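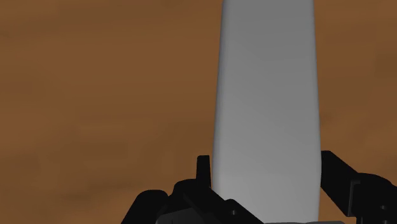 17 February 2024

Geltard sim, gripper fault again. Ran the upright bar pick on the Fliltach build, 277 episodes overnight. 17 ended with the force limit tripped and the arm in protective stop. Same failure as in October, which we closed as a bad mesh. Reopening it.

Went through the logs for the stopped runs. In 10 of them the left finger reports contact two steps before the right one does. The controller keeps closing on the left reading alone, the bar gets pushed sideways, and the force on the right finger spikes when it finally meets it. The other seven look different: no contact on either side, then full force in a single step. Could be the collision shape on the finger tip overlapping the bar at spawn. Not sure yet.

Wrist view is not much help for this. With the fingers either side of the bar I can't tell touching from nearly touching on the right, so don't label contact from the images. Use the contact log.

Tried:
- halved closing speed, still trips
- old collision shapes from Muriithi branch, no stops in a short run, but the grasp slips
- force limit left alone. Please don't raise it to get the runs through.

The same controller is loaded on the real arm in the Zarkunel cell. I have locked out the pick program there until this is sorted. Tag is on the pendant.

Next: require contact on both fingers before the force ramp starts, rerun with the same seeds. Check spawn overlap separately.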